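Section 3: Setting up your first change round

Now for the good bit. By this point you have an Alluslow account, your colleagues have been invited, and the welcome screen has stopped nagging you about your time zone. A change round is where a team picks one way of working it would like to alter, tries it out for a while and then talks over how it went. Most teams have their first one running before lunch!

You will need: coordinator rights (see Section 2), a rough idea of what your team wants to change, and the names of the people taking part.

3.1 Create the round

1. Open Rounds from the left-hand menu and choose New round.
2. Give it a name people will recognise. "Shorter handovers" works well. "Process Improvement Phase A" tends to sit there unopened.
3. Pick a start date and an end date. The round opens at midnight on the start date, so a round starting on 27th April will already be waiting when the early shift signs in.
4. Write the question. You have 306 characters, and it's well worth using fewer.
5. Press Save draft. Nothing is sent to anyone yet.

Note: The name can be edited at any time. The question is locked once the first answer comes in.
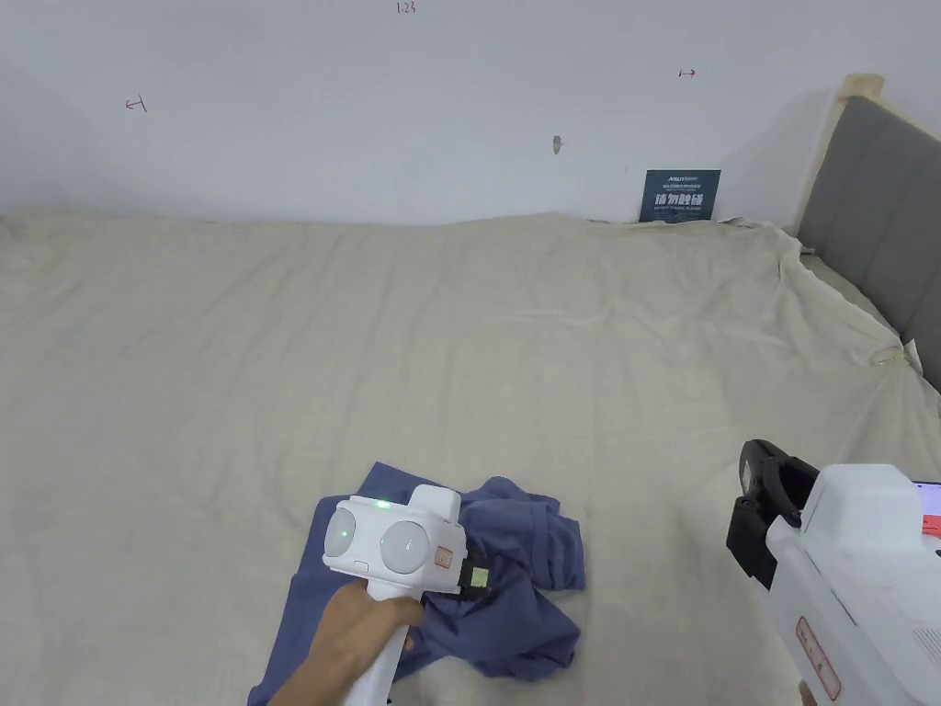 3.2 Invite the people taking part

1. On the draft page, open the People tab.
2. Type names one by one, or choose Add whole team.
3. Choose a role for each person. Contributors can answer and comment. Readers can follow along but not write.
4. Name a host. The host gets the reminders, opens the review meeting and closes the round at the end.

A round needs at least 3 contributors before it can be started. With fewer than that, it's too easy to guess who wrote what, and the Start button stays grey.

Caution: Add whole team includes everyone on the team list at that moment, managers too. If you have promised people a round without their manager in it, go through the list before you press Start. Removing someone later doesn't unsend the invitation.

If your organisation keeps its staff list in Grarnard, you can link it under Settings > Sources and skip the typing altogether. New starters then turn up in the People tab overnight. We love this one, and so did the Skostinport office, where Orlando Grajales set up rounds for 57 people in a single afternoon and then wrote to us asking for more templates (they're in the library now, under Escobar, the name of the pilot project they came from).

3.3 Choose how answers are shown

1. Open the Answers tab.
2. Select Named, Initials only or Unnamed.
3. Decide whether people see each other's answers straight away or only after sending their own. The second setting usually brings in a much wider spread of ideas, so do give it a go.

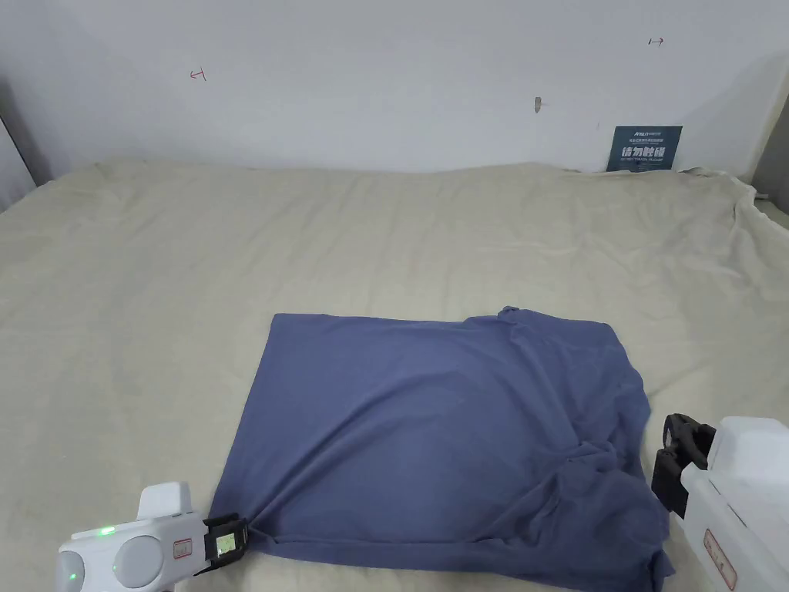

4. Tick Allow drawings if your team likes to sketch. Drawings can be added from a phone or a tablet.

Note: You can move from Named to Unnamed during a round, but you can't go the other way.

3.4 Start the round

1. Go back to the draft page and read the summary.
2. Press Start, then Confirm.
3. Look for the green bar at the top of the page. If you see an amber bar with code 917, the end date falls before the start date. Correct the dates and press Start again.

Invitations go out within a few minutes. Anyone who hasn't answered by the halfway point gets one gentle reminder, and you can switch that off under Host options.

3.5 Pausing a round

Holidays happen! If half the team will be away in June, open the round, choose Pause and enter the date you'd like it to pick up again. Answers already given are kept, and the end date moves back by the same number of days. Contributors see a short message with the new dates the next time they sign in.

Caution: Don't use Close when you mean Pause. A closed round can be read and copied but not reopened.

Closing a round and preparing the review meeting are covered in Section 4.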